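Section 4: Siting and First Use of the Wornava Under-Bench Water Filter

4.1 Before you begin

This section applies to the Wornava under-bench filter supplied by Pondora for use in staff kitchens, community halls and childcare centres. It covers siting, connection, flushing and the first week of operation. Cartridge replacement is dealt with in Section 6.

Connection to the mains supply must be carried out by a licensed plumber. The remaining steps may be completed by the person responsible for the premises. Read the whole of this section before turning on any water.

Caution: Do not connect the filter to a hot water line. The cartridge housing is rated for cold water only, and damage caused by hot water is not covered by the warranty.

4.2 Choosing a position

1. Select a cupboard with a firm, level base and a clear height that allows the cartridge to be withdrawn downwards.
2. Confirm that the isolating valve can be reached without removing shelving.
3. Keep the housing clear of waste disposal units, dishwashers and any appliance that vibrates.
4. Where the cupboard is accessible to children, fit a latch before the filter is commissioned.

Note: The Kimaro mounting plate is supplied with coach screws for timber. Masonry fixings are not included.
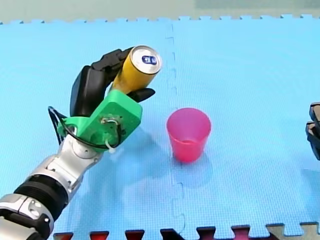
Drinking stations should be planned at the same time as the filter position. Many premises find that demand drops when the tap is out of sight, and that people go back to buying drinks. Consider what people at your premises drink from, and allow enough clearance beneath the spout for it. A translucent plastic cup, such as the pink one shown, is suitable for cold filtered water if it is marked food safe, and the fill level can be judged from the side. Canned drinks such as the one in the yellow can need no tap, but a recycling bin placed beside the station will keep empties out of the sink. Where jugs are used, check the tallest jug against the spout before the plumber drills the benchtop.

4.3 Connecting the filter

1. Turn off the isolating valve and open the nearest cold tap to relieve pressure.
2. Fasten the mounting plate to the cupboard wall using all four screws.
3. Hang the housing on the plate and press down until the catch engages.
4. Have the plumber fit the pressure limiting valve, followed by the inlet hose. The arrow on the valve body must point towards the filter.
5. Connect the outlet hose to the drinking tap. Tighten by hand, then by a further quarter turn with a spanner.
6. Remove the red transit cap from the cartridge and insert the cartridge into the housing, turning it clockwise until it stops.
7. Open the isolating valve slowly and inspect every joint with a dry paper towel.

Caution: Do not use thread tape on the push-fit connections. It prevents the seal from seating.

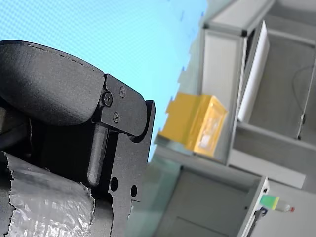
Can the filter be installed on a tank water supply?
Tank water may be used only where the supply is already disinfected and a sediment pre-filter is fitted upstream. The Wornava cartridge improves taste and reduces chlorine, but it is not intended to make untreated water safe to drink.

4.4 Flushing the cartridge

A new cartridge releases fine carbon dust. The water may look grey at first and then cloudy with trapped air. Neither is harmful to plumbing, but flushing water should not be drunk.

1. Open the drinking tap fully and let the water run for 22 minutes.
2. Close the tap and leave the filter to stand for one hour.
3. Open the tap again and run it until the water is clear.
4. Press and hold the reset button on the Tavik display until the counter reads 1,000. This is the number of litres remaining before the cartridge is due.
5. Write the month of installation on the label provided and fix it to the inside of the cupboard door.

Flushing water may be collected for use on ornamental gardens. It should not be put into fish tanks.
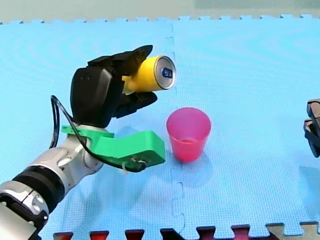

During the first week, the display may show a lower flow reading than the tap appears to deliver. The sensor settles once the cartridge is fully wetted, and no adjustment is required. If the reading has not settled after seven days, close the isolating valve and contact Pondora customer service, quoting fault code 261.

4.5 Routine care

Wipe the spout each day with a clean cloth and mild detergent. Do not use bleach, abrasive pads or citrus-based cleaners on the brushed finish.

Run the tap for one minute at the start of each working day. After a closure of more than four days, such as a term break, repeat steps 1 to 3 of the flushing procedure before the tap is returned to use.

Inspect the hoses monthly for kinks, bulges or moisture. A hose showing any of these must be replaced, together with its washers.

Note: In areas subject to frost, the filter must be drained before an unheated building is closed for winter. Close the isolating valve, open the drinking tap, remove the cartridge and store it upright in a sealed bag. Cartridges that have frozen must be discarded.

4.6 Records

Premises that are required to keep a maintenance log should enter the installation month, the plumber's licence number and the cartridge batch code. The batch code is printed on the base of the cartridge and cannot be read once the cartridge is in place, so it should be copied down before step 6 of 4.3.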